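Pundley Flat Cardboard Sheets, bundle of 8
Reviewed by Gemechu Mersha
12/12/2021

I never thought I would write a review of cardboard, but I've gone through two bundles of these now and I keep telling people about them, so I may as well put it down in one place.

Some background. I make storage inserts and drawer dividers at home, plus a puppet theater every December for my sister's kids, and for years I lived off whatever boxes I could drag home from the grocery store. You know how that goes. Every box has a crease where you want a clean panel, there's tape you can't peel without taking the top layer off, and one corner has always been crushed. I spent more time hunting for a usable piece than cutting it!

The Pundley sheets arrive flat and they stay flat. Mine came strapped between two scrap boards with corner guards, and of the first 8 sheets only one had a ding, right at a corner I was going to trim off anyway. Plain brown on both sides, no printing, no shiny coating. Pencil shows up nicely and erases without leaving a gray smear, and white glue grabs quickly.

Cutting is where I really fell for them. With a fresh blade and a steel ruler I get through in 3 light passes, and the edge comes out crisp all the way down. With the Kostine sheets I used before, the last pass always tore the bottom layer, so I'd end up sanding every edge (sanding cardboard is as silly as it sounds, and the dust gets everywhere). These I just lift off the mat and use.
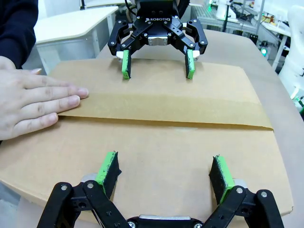
Size is the thing to think about before you order. A full sheet takes over my whole work table, and it wants to slide when you lean in to reach the far side, so keep a hand flat on it while you mark out your lines. I've started laying a strip of rubber shelf liner underneath and that has made a big difference. If your table is small, cut the sheet in half on the floor first and save yourself the wrestling.

Folding is good, with one warning. Along the flutes you can score with a bone folder, or even the back of a butter knife, and get a lovely straight bend. Across the flutes you have to work at it. I score twice, then fold slowly over the edge of the table. The first time I rushed it and the outer layer split halfway along, which was my own fault. A damp sponge run lightly down the line helps a lot, though you do have to let it dry before gluing.

So far I've made dividers for two deep kitchen drawers, a magazine rack that has held up beautifully, and the theater, which has a working curtain and a trapdoor this year (the trapdoor was a request). The magazine rack is a single sheet with glued tabs, and it carries more weight than I'd trust to the little Lã storage cubes in my hallway.

Complaints? The label says the sheets are all cut to the same size, but stack them up and a couple stick out a hair past the rest. Trim one edge square before you measure anything. And the strapping is so tight it left a shallow dent across the top sheet. I used that one for the back of the theater where it doesn't show.

I'm ordering another bundle after the holidays, and I might try the heavier Alatau board next to it for a shoe shelf. If I do I'll come back and add a note on how the two compare.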